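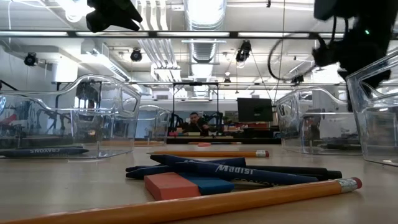
Is there any sane way to sort a school stationery pile before the start of term?

Tip the lot on the table, pull out anything you have more than one of, and give each kind its own clear tub. Everything left over goes in a single box that you are allowed to ignore until the holidays.

That's the short version, pinned at the top so people stop asking. The full thread is below, arguments included.

Home & Clutter > Paper, pens and small horrors

aasen_aa
I have inherited the family stationery drawer. My sister moved out and left it to me as though it were silver. I've got orange pencils with rubbers on the end, navy crayons, a two-tone rubber (pink one side, blue the other), and a black thing that is a pen or a marker, I haven't been brave enough to find out. I've bought see-through tubs. What I haven't got is a system. Do I sort by type, by colour or by whether it works?
Åsmund

hchisholm
By whether it works. Everything else is decoration. Get a sheet of scrap paper, scribble with each pen, bin the dead ones. When I did ours I lost 20 pens in one sitting and the house has been no worse for it.

k_dlamini
By type, please. Harvey's method gives you one tub of working things, all tangled up, and then you need a crayon and come out with a handful of biros. Pencils in one, crayons in another, rubbers wherever they fit.

hchisholm
Rubbers wherever they fit is how my desk got like this, Karabo.

ThembaH
We use the Favico tubs with the lids off. With the lids on, the children regard them as sealed by law and go and ask their mother for a pencil.

Ayanda_H
Their mother would like it noted that she has no pencils. Their mother has never had any pencils. She has a handbag full of crayon bits and one highlighter from 4 jobs ago.

aasen_aa
Good, so type it is. Second question. The pink and blue rubber. I was told at school that the blue end takes out ink. Has it ever taken out ink for anyone?

k_dlamini
It takes out the ink by taking out the paper. Technically a success.

grub_street
Disagree. Mine is perfectly decent on coloured pencil and on heavier paper. You have to go gently and in one direction. People attack it as if scrubbing a pan and then blame the rubber.

hchisholm
I went gently. I went in one direction. I could read the next page through the hole.

grub_street
Then your paper is rubbish.

hchisholm
It was a tax form, so on that we agree.

Ayanda_H
For the rubbers on the ends of pencils: once they go dark and shiny they smear. Rub them on a bit of fine sandpaper or an emery board and you get a clean face again. Takes a minute and looks completely mad if anyone walks in.

aasen_aa
Tried it on the worst one and it does work. I then did all the others, with the evening I'd set aside for having a life.

ThembaH
Crayons now. Do you keep the paper on? Ours come out of the tub bald by April.

k_dlamini
On. The wrapper is what stops them snapping, and it keeps your hands clean. If one's gone blunt, peel a little off the top and turn it in a crayon sharpener. Don't put it in the good pencil sharpener, it clogs the blade and you'll be picking wax out with a pin.

grub_street
Off. Bald crayons are better, you can use the side for shading. Half of art is the side of the crayon.

k_dlamini
The other half is getting it out of the sofa.

Groklow_fan
Can I put in a word for a plain old jar? Pencils upright, points up, done. Tubs mean they lie down and roll over each other and the leads break.

hchisholm
Leads break because they get dropped on the floor. A jar is what they get knocked out of.

Groklow_fan
I've had the same jar for 40 years.

hchisholm
And how many pencils?

Groklow_fan
3. But they're in superb condition.

aasen_aa
Update, June 2, 2019. Pencils have a tub, crayons have a tub, rubbers are in with the crayons under protest. The black one turned out to be a marker, which I learned on the back of my hand. The leftovers box contains a protractor, a bulldog clip and a key. Does anyone know what the key is for?

ThembaH
Put it back. It's load-bearing.

k_dlamini
Take the rubbers out of the crayons though, they pick up the wax and then you get navy streaks all over the homework. An old soap dish will do.

aasen_aa
Soap dish found. Still nothing on the key.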